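Caminhos de terra: drenagem e manutenção antes da época seca

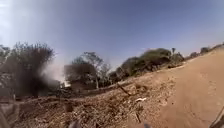 Caminho de terra batida e talude com vegetação seca.

A rede de caminhos agrícolas da zona de Conceição soma 41 km de traçado não pavimentado, dos quais uma parte significativa foi regularizada pela última vez há 3 anos. A campanha de manutenção deste ano começa em maio e segue o plano preparado por Brenda Ashworth, com algumas alterações em relação ao procedimento anterior. Resumem-se a seguir as que interessam aos proprietários confinantes.

Perfil transversal. Nos troços rectos passa a exigir-se uma inclinação de 4% para cada lado do eixo. Abaixo desse valor a água fica retida nos rodados e o material fino sobe à superfície com a passagem dos veículos. Nas curvas mantém-se a inclinação única para o lado interior, salvo onde o talude de aterro tenha mais de dois metros de altura.

Valetas. A limpeza é feita com balde trapezoidal e o material retirado não pode ficar em cordão na berma. Verificou-se no último inverno que esses cordões impediam a saída lateral da água e a concentravam no ponto baixo seguinte, com ravinamento em vários locais. O material limpo pode ser reincorporado na plataforma; o que contiver raízes ou matéria orgânica segue para depósito.

Aquedutos. Foram inspeccionadas 79 passagens hidráulicas. As de diâmetro inferior a 400 mm serão substituídas à medida que o orçamento o permita, com prioridade para as que recebem água de mais de uma linha. Pede-se aos proprietários que não coloquem pedras ou chapas à entrada dos tubos – a prática reduz a secção útil e agrava a erosão a montante.

Compactação. O solo deve ser trabalhado com teor de humidade próximo do óptimo, o que na prática limita a janela de intervenção às semanas seguintes às últimas chuvas. Depois disso é necessário regar, com custo acrescido. O cilindro fornecido pela Vusten fará no mínimo seis passagens por faixa, em camadas até 15 cm.

Taludes. A vegetação seca deve ser cortada e deixada no local, triturada, sem remoção das raízes. A decapagem integral, corrente até há poucos anos, deixa o solo exposto às primeiras chuvas de outono e não volta a ser autorizada – as excepções dependem de parecer escrito.

Durante os trabalhos, a circulação será interrompida por troços, entre as 8h00 e as 17h00, com acesso garantido às explorações pecuárias. A sinalização temporária é da responsabilidade do empreiteiro. Os pedidos de acesso para máquinas com largura superior a 3 m devem ser dirigidos a Gemma Haslam, com indicação do número da parcela e do tipo de equipamento.

O mapa dos troços está afixado na sede e pode ser consultado no horário de atendimento.

Contacto: Gemma Haslam, ext. 361 | © Boletim dos Caminhos Agrícolas de Conceição | Voltar ao topo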